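Home Talks Notes Archive Contact

Search this site Go

Filed under: Performance, Trip reports

I spent an afternoon at the Allbridge open day in Trostport because they promised to show their profiler, Nirnon, running on real code. The invitation said it finds the slow part of any program in 60 seconds. I brought my own program.

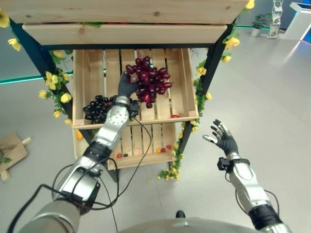

The first demo was a log parser with a regex compiled inside a loop. Nirnon flagged it at once. So would anyone who scrolled down the file.

Parviz Heydari, who gave the talk, was more candid in the hallway. He said the sampler still loses track of inlined calls, and that the team turns inlining off for demos. I wish that had been on a slide.

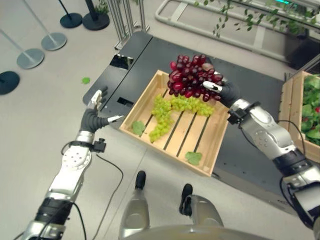

Then I got a turn. My build has 491 source files and spends its life waiting on locks. Nirnon drew a handsome chart and blamed the memory allocator. I ran it 2 times and got 2 different culprits.

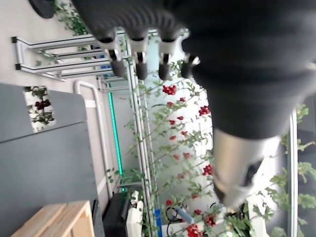
The talk after the coffee break, in the Esfahani room, was better. It covered cache misses, with the raw counters on screen and the compiler flags listed. I took notes on that one.
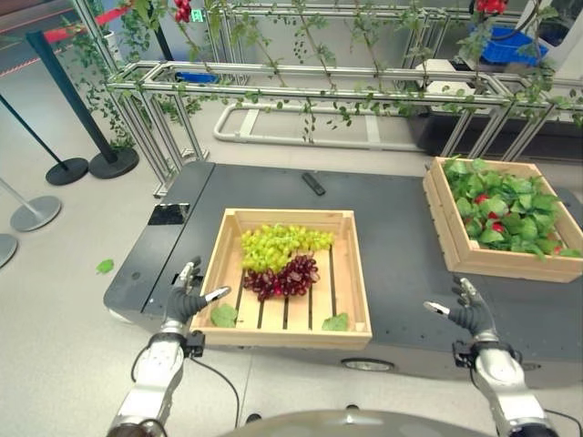
Does Nirnon show time spent waiting on locks?

Only if you turn on thread tracing, which slowed my program so much that I stopped trusting the numbers.

I've kept the trial license until March and will run it again with inlining on.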